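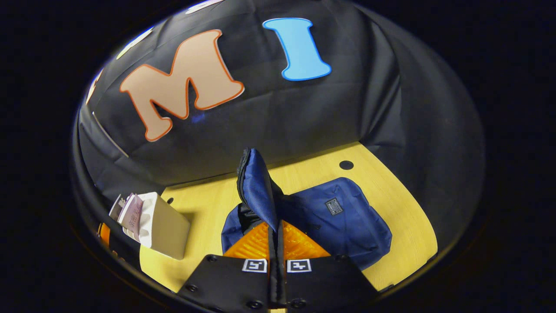
Hand-held gripper with ribbed orange pads holding a navy fabric pouch, Malamance gripper comparison.

The automation laboratory at Malamance has completed the first stage of a comparison of hand-held grippers, and the project lead agreed to discuss the work with this newsletter on 3 December 2022.

The laboratory tested 3 finger designs over 553 grasps, using everyday items with very different surfaces. "We wanted the objects people carry with them," the project lead said. "Fabric folds differently each time it is picked up, and that separates one finger design from another very quickly."

Of the total, 251 grasps were made with the Benedetti fingers, a narrow design with a firm tip. The lead described them as dependable on boxes and less so on cloth. "On a bag, the operator had to approach twice as slowly. We recorded that as a cost, even where the grasp was good."

Camera placement was reviewed as well. The wide-angle view from the tool was retained for all designs, with square markers on the gripper so that finger position could be read from the video. The Plostham controller was used throughout to keep the timing records consistent. 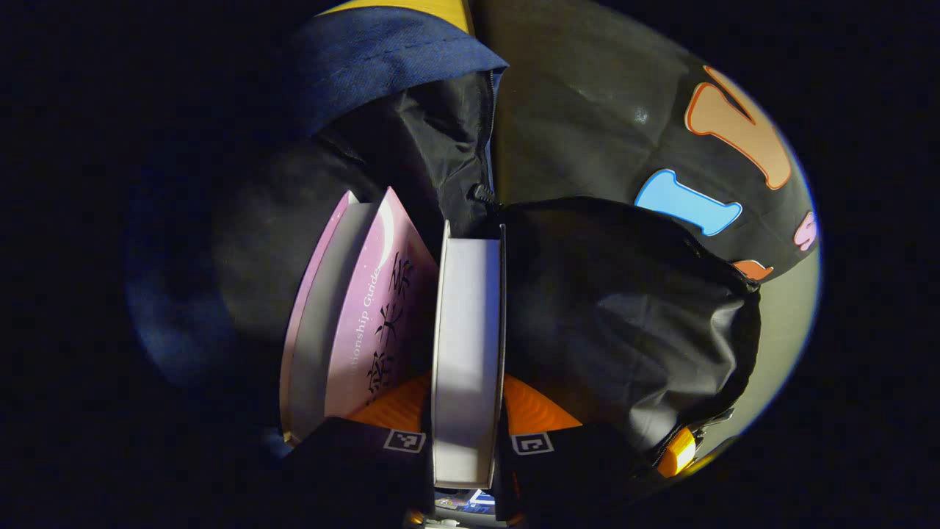
Can one finger design serve for both rigid and soft items?
For most of the items in this study one design was sufficient, although thin fabric still required a slower approach and a wider opening.

Asked about tight spaces, the lead said that finger width mattered more than grip force. "When items stand against each other, the difficulty is getting in. A strong grip does not help if the finger has no room."

Results have been shared with the partner workshop at Kiltesgate, which will repeat part of the series in January with its own operators. The lead declined to name a preferred design before then. "We have one site and one set of habits," the lead said. "I would like to see the second set of numbers."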